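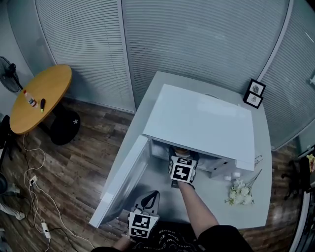
Section 3: Placing and loading the desk fridge

The brochure for the Nirach desk fridge says it will go "anywhere". Treat that with some doubt and read this section first.

1. Choose a level desk or table. Leave a gap at the back and sides, whatever the shop told you.
2. Open the door fully before you settle on a spot. It needs more room than the closed cabinet suggests.
3. Move ornaments, flowers and picture frames out of the way of the door.
4. Plug straight into a wall socket. Leave the fridge running empty overnight.
5. Load from the front, one item at a time, and close the door between trips.

Note: Dririco's leaflet promises cold drinks in 67 minutes. We would not plan a party by it.

CAUTION: Do not use the flat top as a shelf for open drinks - a spill can run down into the door seal.

Check the rest of the room as well. A cable lying on the floor will catch a foot sooner or later, so run it along the wall. 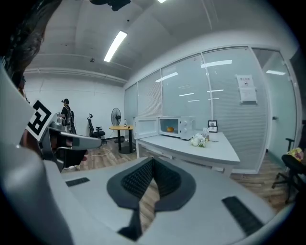

Fig. 2. Office with small round table, pedestal fan and cable on the floor.

6. Wipe the seal with a damp cloth every month. "Self-cleaning" on the box seems to mean that you clean it yourself.

Related items
Palacios door seal, white
Irstead shelf liner, pack of 100
Nirach 3000 owner's guide
Defrosting and storage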